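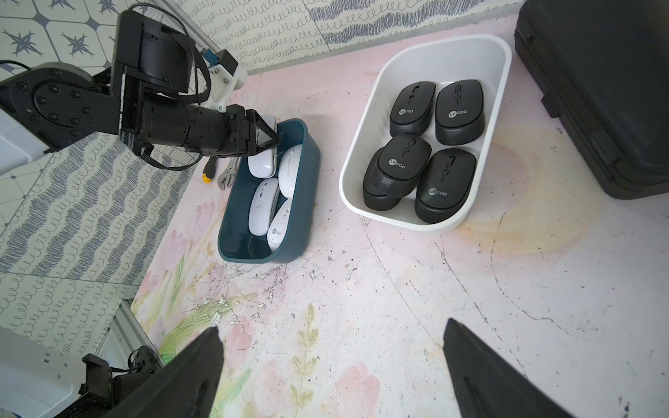

How to measure a small office before you sign the lease

I've rented four offices in my life and I got the size wrong on two of them, so this one comes from the heart! The listing for my current place (second floor, Hestar Building, over the print shop) gave 221 square feet. I went in with a tape and came out with a smaller number, and that changed what I was willing to pay.

You'll need a tape measure that runs at least 15 feet, a pencil, graph paper and a copy of the floor plan if the agent has one. A laser measure is nicer, but I still take the tape for short stretches and window recesses.

Start in the corner to the left of the door and go clockwise. Hold the tape at waist height, above the baseboard, and write down every wall before you do any math. I used to add things up as I went and I always lost my place. If there's a bump where a pipe or column is boxed in, measure it separately and draw it on the plan, even if it looks tiny.

Then split the room into rectangles, multiply length by width for each one, and add them together. Take off the boxed-in columns. What's left is the floor you can put a desk on, and for a one-room office that's the number I care about.

Now get out the lease draft and look for the words "usable" and "rentable." Usable is your room. Rentable usually adds a share of the hallway, lobby and restrooms, and you pay rent on it. My agent, Radymyr Nazarenko, was good about this and sent me the breakdown the same afternoon I asked. The agent before him, at Hellwig, told me it was "standard" and left it at that (I walked).

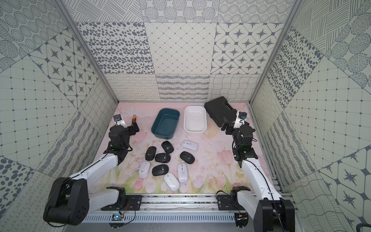

Should I measure again if the landlord already has a plan?

I would, every time. Plans get copied from old tenants, and walls move. It took me 10 minutes with a friend holding the other end of the tape.

If your number and theirs don't match, send a short email with your sketch attached and ask which measuring method they used. Keep it friendly. Rostyslav Tkachuk, my landlord, came by with his own tape, we agreed on a figure, and he had it written into the lease before I signed in September.

One more thing: measure the door and the elevator while you're there. My desk is 60 inches wide and it went up the stairs on its end, with a lot of swearing.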